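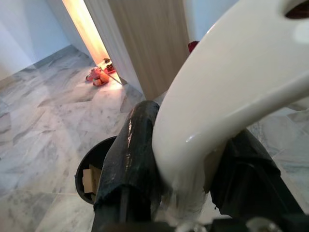 Adhesive utensil rail keeps coming off glazed tile above the counter
Home Repair > Walls and Tile
Asked May 2026. Viewed 4000 times

grout_line_west
I rent an apartment in the Costalwood building and the lease does not allow holes in tile or grout. Two months after moving in I put up a Claleo adhesive rail to get the long-handled things out of the drawer: spatulas, ladle, dish brush, a flat strainer. All of them have a hole or a loop at the end of the handle, so storage on hooks is the obvious choice.

The rail is a flat steel bar with a foam adhesive pad at each end. The package gives a limit of five pounds. I put everything on the kitchen scale before hanging it and the total was well under that, including the hooks.

It has come down more than once now, always overnight. The first time I assumed I had rushed it. The second time I used the spare pads from the box, wiped the tile with window cleaner, dried it with a paper towel, pressed the rail on hard, and waited until the next day before loading it. Same result. The left end lets go first, and the rail swings down and pulls the right end off with it. The foam stays on the steel and the tile is left clean, with no residue at all.

Details that may matter:

The tile is glazed, glossy, square, laid with fairly wide grout joints. One pad sits partly over a joint because of where the outlet is.
The range is to the left of the rail, with a range hood that recirculates.
The wall behind is probably drywall. It sounds hollow when tapped.
The hooks are the deep kind, so the handles hang a good distance out from the wall.

What is the failure here, and is there a way to make this hold without drilling? I would also like to know how to get the pads off at move-out without damaging the glaze. The super says the tile is original to the building and cannot be matched.

Comments

lekari_flats
Which pads? There are foam ones and a clear gel one sold under the same product name.

grout_line_west
White foam, paper liner, no pull tab.

castiron_dan_dan
Did you check whether the tile has sealer on it?

grout_line_west
No idea. How would I tell?

Answers

shear_vs_peel
Accepted by the asker

The detail that matters most in your post is that the tile is left clean. If foam had torn and stayed on both surfaces, the foam itself would have been overloaded. When it comes away from one surface and leaves nothing behind, the bond at that surface was never properly made, or it was peeled apart. You probably have some of each.

Contamination. Window cleaner is a poor choice for this job. Many of them contain surfactants or additives that stay behind as a thin film after the glass looks dry. Your tile is also next to a range with a recirculating hood, and those return a certain amount of fine grease to the room even with a good filter. The grease polymerizes on the wall over time. It looks like nothing and feels slightly draggy under a clean finger. The left end is closer to the range and the left end fails first.

Procedure:

Wash the area with dish soap and hot water, using a non-scratch pad. Rinse with plain water until the cloth no longer slides.
If it still feels draggy, use a degreaser and rinse again. The rinse is important, as degreaser residue is as bad as grease.
Let it dry fully. Moisture stays in grout long after the glaze is dry.
Wipe with isopropyl alcohol on a white lint-free cloth, one direction only, turning to a clean part of the cloth each pass. Stop when the cloth stays white.
Do not touch the spot afterward.

A quick check before you apply anything: put a few drops of water on the cleaned tile. On clean glaze the water spreads into a flat film. If it pulls itself into beads, there is still something on the surface, either grease or a sealer or a silicone-based polish left by a previous tenant. This also answers the comment about sealer. Dry the spot and repeat the alcohol wipe after the test.

Contact area. A pad that crosses a grout joint is bonded to the tile on either side of it and to nothing in the middle. It also has a channel behind it that lets steam and dishwater get in under the edge. Move the rail so both pads sit fully on glaze. If the outlet makes that impossible, use a shorter rail. Do not try to fill the joint with extra foam.

Pressure and dwell. These adhesives are pressure sensitive, and the bond forms as the adhesive flows into the surface. Press the whole pad firmly, with the heel of your hand, and hold it. Then leave the rail empty. Overnight is too short in a cool kitchen. I leave mine seven days, which is longer than most packages ask for, and I have stopped having failures.

Load direction. The five-pound figure on the package almost certainly assumes the weight acts straight down, close to the wall. That is shear, and foam tape is good at shear. Your deep hooks move the load outward. The weight multiplied by its distance from the wall is a turning moment, and the only thing resisting it is the height of the pad. A short pad with the load hanging well out in front sees a real pull at its top edge, which is peel, and foam tape is weak in peel. Double the hook depth and you double that pull with no change on the scale.

So use shallow hooks, and put the heavy items closest to the pads. Items in the middle of the span make the bar flex a little each time something is taken off, and the flex works the inner edges of the pads. If you can find a rail whose end plates are tall and narrow, choose it over one with wide, low plates of the same area.

Last point on loading. Static weight is rarely what starts it. People pull a utensil outward and up with the hook still engaged, and the rail gets a jerk several times the weight of the spoon. A handle with a roomy hole comes off a hook with very little pull. A tight hole or a leather loop catches. If you have items that catch, hang them on something else.

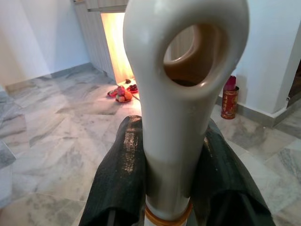
lekari_flats
Agree with most of the above, but I would not put foam back on that wall at all. I have managed rental units with the same kind of kitchen for years, first in Espiritu and now in Lekari, and what comes down is nearly always foam near a range. Heat softens it and it creeps. You see the rail drop by a hair, then by a bit more, and then it is on the counter.

Two alternatives that leave the tile alone:

A tension pole between the counter and the underside of the upper cabinet, with a crossbar. No adhesive. It needs a flat, solid cabinet bottom. If the bottom panel is thin, put the foot under the side wall of the cabinet, where there is material to push against.

A rail screwed to the cabinet instead of the tile. Read your lease again. Many of them prohibit holes in tile and say nothing about the underside of a cabinet. Get the answer in writing before you do it. Small pilot holes there can be filled and will never be seen.

If you must stick something to the glaze, neutral-cure silicone is what I use. Small dabs, rail taped in place with painter's tape until cured, no load in the meantime. It tolerates heat and steam far better than foam does. Do not use construction adhesive, which can take the face off the tile when it is removed.

On removal, which the first answer skipped: for foam, warm it with a hair dryer until it is soft, then saw behind it with dental floss or fishing line. Keep the line flat to the wall. Roll the leftover foam off with your thumb and finish with alcohol or a citrus adhesive remover. For silicone, cut it with the same line, then shave the remainder with a plastic scraper. A razor blade works on sound glaze when it is held very flat, but old tile often has fine crazing, and a blade will chip along it. Do not use sandpaper. I had a tenant go at the last of it with 300 grit and the dull patch is still there.

Comments

grout_line_west
The cabinet bottom is thin, but there is a side panel in a usable place. I have asked the office about screws.

shear_vs_peel
Fair point on heat. I would keep foam away from the range side entirely. One caution on silicone: whatever trace it leaves on the glaze will stop nearly any tape from sticking to that spot later. Choose the position with that in mind.

spoonrest
just use suction cups. i have had one up over a year and its fine, wet the rim first

shear_vs_peel
Suction cups can work on glaze with no crazing if the whole rim sits inside one tile. They lose vacuum slowly and need to be reset on a schedule. I would not hang anything breakable from them.

grout_line_west
Update. Water beaded on the left side and spread on the right, so the contamination explanation looks correct. It took two rounds of degreaser before it spread on both. I have moved the rail off the grout joint and changed to shallow hooks. It is still empty and will stay empty for the full seven days. The office has not replied about the cabinet.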